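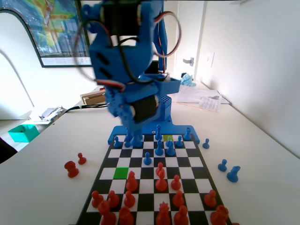
The arm at its end of the board, gripper down among the blue pieces.

Clanix chess arm: setup and care
Aug 25, 2019

Welcome to the gallery of our chess arm, which we call Clanix. Many readers of the Sirkirby page wrote to me and asked how the machine is kept in good order, so I put my notes together with the picture. I am still learning to write in English, please forgive small mistakes.

The base
The blue base plate stands at the far edge of the board. Before each session I push the board against the plate and check that the two are square to each other. If the board moves by even 2 mm, the gripper starts to touch the neighbouring piece, and this is worst on the back rows, where the pieces stand close.

The servos
The motor at the elbow is mounted sideways between two printed side plates. It carries the most load when the arm is bent forward. I run it for 60 minutes at most and then I let it rest. In May I changed the screws of this joint for longer ones from Kołodziej, and the play in the elbow is now much smaller.

The wires
The red and black wires go in wide loops. I tried once to tie them tightly along the arm, for a tidier look, and one connector was pulled out at the first long reach. Now every loop has enough slack for the joint to turn 90 degrees. I check the connectors by hand, with the power off.

The printed parts
All segments are printed in blue plastic, with slots and holes to save weight. One full set takes roughly 84 hours on my Gronero printer. I look for fine cracks near the screw holes, and a cracked part I replace the same day. Glue did not hold for me.

The colour of the pieces has no effect on the gripper, but the height does. The kings are the tallest, so the arm must lift high enough to pass over them. After any repair I test this move first, at slow speed, with one hand near the switch.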